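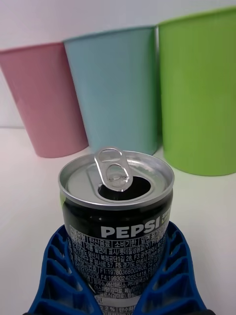 *Pepsi, opened, with plastic cups behind.*

# Batberg: an audio walk for Wustthorpe

Batberg is a listening app made for one book and one town. The book is Amparo Sotomayor's novel of the same name, set in and near the old port at Wustthorpe, and the app takes you past the places where its chapters happen. You put your headphones on, walk, and the phone plays a passage when you reach the right spot. I did the full route on a Monday in July and parts of it again later in the week.

It was built by Fimwood, a small studio that has mostly done museum guides until now. The download is free for the first two stops and you pay for the rest. There are no ads, and you don't have to make an account.

## The readings

Timothée Roussel reads the narration and Esperanza Nieto reads the letters. Both are good. Roussel has a dry, level voice that suits the harbour chapters, and he doesn't put on accents for the minor characters. Nieto's sections were recorded closer to the microphone and come through noticeably louder, so I kept reaching for the volume on the stretch between the customs house and the ferry steps, where the two alternate.

The passages are short. I had expected whole chapters, but most stops give you a page or so from the book, then a bit of commentary by Thịnh Tô, who edited the novel. His comments are the best thing in the app. At the fish market he talks through a paragraph that went through several drafts, and you can read the earlier versions on screen while he does. There is more of this in the app's archive section, with scans of typed pages and the author's corrections in pencil. You can zoom in far enough to read the crossings-out.

## Finding your way

The map is where I had trouble. It is a hand-drawn plan by Sipho Steyn and it looks lovely, but not every lane is on it and the street names are tiny. I missed the turn for the rope store and walked a good way uphill before I noticed. You can switch to an ordinary map in the settings, and I'd do that before setting out.

Triggering was fine out in the open and patchy in the lanes. At the chandler's the passage started while I was still on the opposite side of the road, then started over when I crossed. There is a manual play button for each stop - use it if you're in any doubt.

The whole thing works offline once downloaded, but it's a big file and the wi-fi at the ferry terminal wasn't up to it. Get it at home.

## Using it from an armchair

You can also listen without going anywhere. Every stop opens from a list, with a photograph of the place and the full text of the passage. I tried a few this way and they held up, although the commentary says things like "turn to your left" a bit too often. The text can be enlarged and there's a transcript for all of Tô's sections.

## Compared with the Montoya walk

Fimwood's closest rival is the Montoya poetry trail, which runs along the same waterfront. Montoya has more stops and a better map, and its recordings are louder and cleaner. It has nothing like the drafts, though, and the poems are chosen so loosely that I lost interest partway. If you only have one afternoon I'd pick Batberg.

## Worth having?

If you've read the novel, yes. If you haven't, the passages give away one large part of the plot at the lighthouse, and there is no warning beforehand. Skip that stop and come back to it after you've finished the book.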